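Feb, past 11 pm. Desk day finally. Started at 4, thought it'd take an hour, ha. Two bags of paper out. Old Brilletness invoices, chargers for phones I dont have anymore, 12 pens and most of them dead. Kept the Hladun folder, will regret it.

Wiped the top down twice. Beige again!! Forgot it was such a plain sandy color, I kind of like it. 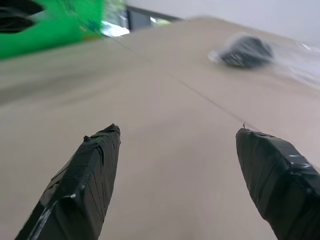

Need to call Flitness in the morning about the shelf. And find the drawer key, had it at lunch, now its gone. Back hurts. Didnt touch the closet, tomorow maybe. Bed.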